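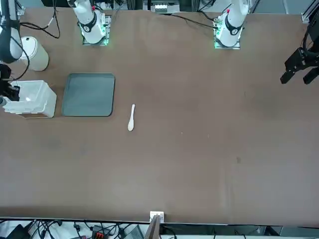 1/4 Stop fault on the Altance cell, 2021-12-27. The right arm quit partway through the spoon task with error 3065. No contact, no damage.

2/4 Lorna Baluyot pulled the log. The joint encoder dropped out 4 times in 197 runs, always with the arm reaching out left.
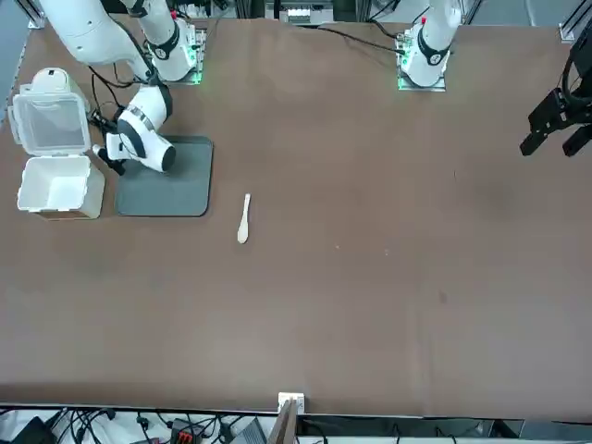 Right arm, food container open.

We swapped the controller first – wrong guess, same error.

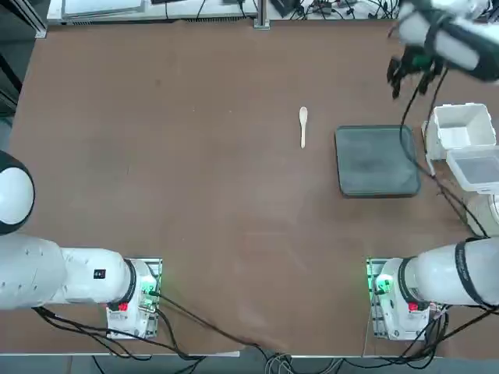
3/4 Next we ran at half speed with one person on the stop button. It faulted again on the second reach. 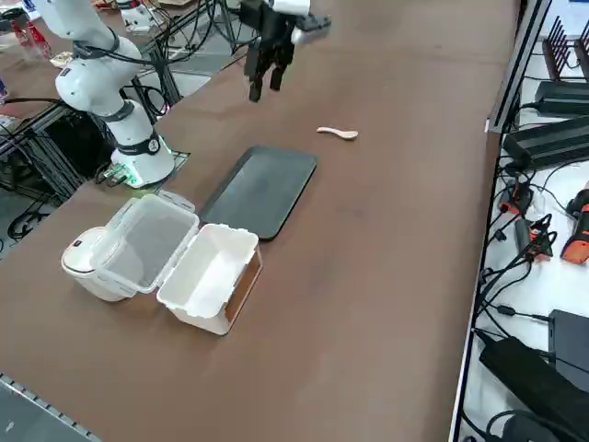 4/4 My money is on a worn encoder lead. The cables looped along the upper segment of the arm get bent on every reach. New lead is ordered, and the cell stays locked out until it's in.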